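Gredia: a robot helper that sorts a mixed bin

Gredia is a kit made by a company called Humero. Schools and clubs can buy it to go with a robot arm they already have. It helps the arm pick up things that are all mixed together.

That is hard for a robot. A lemon is bumpy and a bowl is smooth – each one needs a different grip. Gredia comes with over 100 practice tasks, and the first 5 use things from the kitchen. 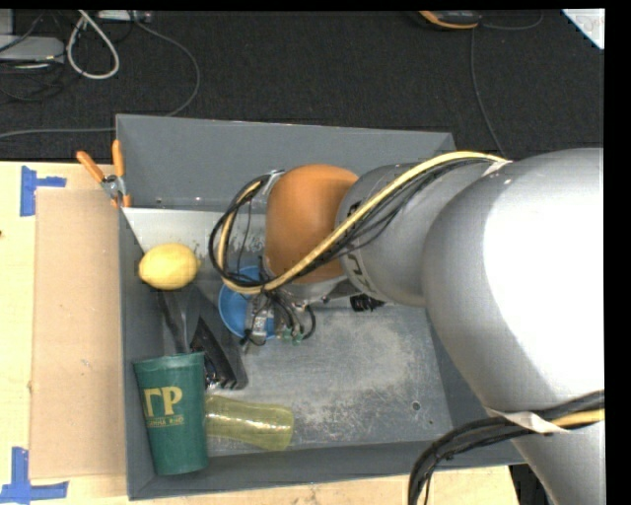
A robot arm reaches into a gray bin with a lemon, a blue bowl and a green cup.

The kit is for ages 11 and up, with an adult.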